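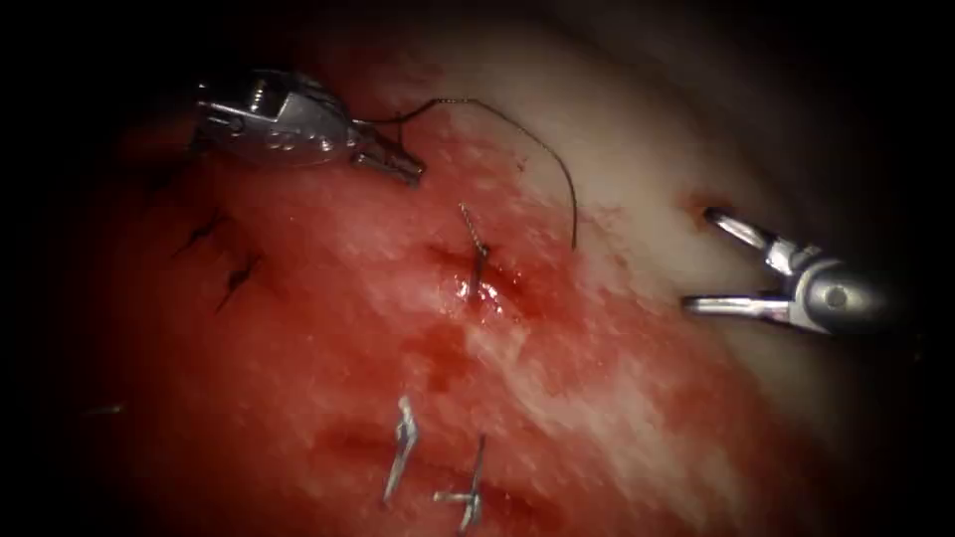 A commenter on my last post asked whether the Fukel hand controllers are really worth the money if all you want to do is record suturing demonstrations, or whether you could get by with the cheaper pair and a lot of patience. Fair question! I wrote three paragraphs in reply, deleted them, and decided it needed its own post.

Wednesday
By the Westska bench blog
6 min read
Search this site... Go

So, background for anyone new. We teach a two-arm surgical setup to suture by doing it ourselves over remote control and saving everything: the video, the joint positions, the grip, the foot pedal. The learning software then tries to copy us. Which means the controllers matter a whole lot more than they would if you only cared about getting the stitch in. Every wobble in my wrist goes into the recording, and the policy will happily learn my wobble.

I've been using the Fukel pair for two months now, after a long stretch on the Sterier ones, and I've saved 185 demonstrations with them. My test for this review was the same one I always use, a row of interrupted stitches, tied and trimmed, with the needle driver in my left hand on some days and my right on others (I'm right-handed and it shows).

The good stuff first. The finger loops are lovely. They have a light spring in them so you can feel where "open" is without looking, and handing the thread from one arm to the other got easier the very first afternoon. On the Sterier set I was always squeezing too hard, and my recordings were full of little clench-and-release moments that meant nothing. Those are mostly gone. The wrist also turns a long way before it hits a stop, so I don't have to clutch out in the middle of a needle drive, reset my hand and start again. If you've ever tried to train on data with a clutch in the middle of the drive, you know what a pain that is to clean up!

Motion scaling is a dial on the base, right where your thumb lands. I keep it fairly low for tying and bump it up for reaching across. Please, please write down where you set it. I forgot for 16 recordings in a row and had to dig the value out of the logs, and the log viewer is the worst part of the whole package. It opens slowly, it sorts by file name only, and it forgets your column widths every time you close it.

Now the grumbles. There is no real force feedback. The box says "haptic" and what you get is a buzz when the jaws close, the same buzz whether you've got thread or nothing at all. With fine suture you're judging tension entirely by eye, watching how the thread straightens, and that's tiring. I do much better work before lunch than after it. I used to think I could push through a full day and then I looked at my afternoon knots. I stop at 2 p.m. now.

The foot pedal is also too light. I rest my heel and it clicks. I ended up putting a stiffer spring under it, which took ten minutes and one skinned knuckle, and it's fine now, but at this price I'd like it fine out of the box.

Setup took most of a morning. The cable between the base and the computer is short, really short, and the calibration routine wants you to hold a pose for longer than my shoulder likes. Once it's calibrated it stays put, though. I've only had to redo it twice.

I also tried the Kaushik armrest, sold separately, and would buy it again before anything else on this list. My hands got steadier within one session. If your budget only stretches to one upgrade, get the armrest and keep whatever controllers you have.

As for the data itself, I trained once on 100 of my old Sterier recordings and once on 100 of the new ones, same settings both times. The newer policy picks up the thread tail more cleanly and wanders less between stitches. It still makes a mess of the second throw. I also had two extra months of practice by then, so don't give all the credit to the hardware.

Would I go back? No. But if you're just starting out and haven't made your first batch of bad demonstrations yet, make them on the cheap pair. You'll throw most of them away anyhow, and the Fukel trade-in offer takes Sterier sets as long as you still have the power brick. I had to buy a used brick to qualify, so check the drawer first.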